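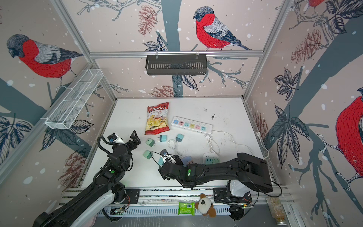

Chargers and a power strip on the white worktop, with the bullfinch wallpaper behind.

Home News Events Courses Visit Contact

Ulley centre to hold charger and cable sorting day in March

The Andivside Centre in Ulley will open its workroom to residents on a Friday in March for a day of sorting household chargers, leads and power strips. Doors open at 10 in the morning and entry is free.

The event follows a collection held at the centre over the winter, when local households handed in more than 2000 items. A large share were plug chargers with no matching device, and many had been kept in drawers for years.

Visitors are invited to bring their own items in a bag or box. Staff will help to match each charger to the correct lead, label it and coil the cable for storage. Power strips will be checked for damage to the casing and the flex before they are returned. Anything found to be unsafe will be kept back for recycling – owners will be asked to sign a short form first.

Sorting will take place at the centre's small worktops, which were fitted out last year with metal rails and hanging baskets. The walls were papered at the same time in a winter pattern of bullfinches, pine cones and branches, chosen by members from a shortlist drawn up by the decorators, Fevico.

"People are often unsure which charger belongs to which device, and so they keep all of them," said Obaidul Sivakumar, who manages the workroom. "We would like households to leave with a small number of labelled items that they will use."

Places at the worktops are limited to 74 across the day and should be booked at reception. Each booking lasts 30 minutes. Residents who only wish to drop off unwanted items may do so without booking until 2 in the afternoon.

Loose batteries, mobile phones and laptops cannot be accepted. The Ó Dubhghaill Room will be open throughout for tea and coffee, and visitors may bring their own snacks.

Recent news
Ó Dubhghaill Room reopens after redecoration
Changes to reception hours
Winter collection: results published
Curtain and blind repair course, places available
Car park resurfacing at Ulley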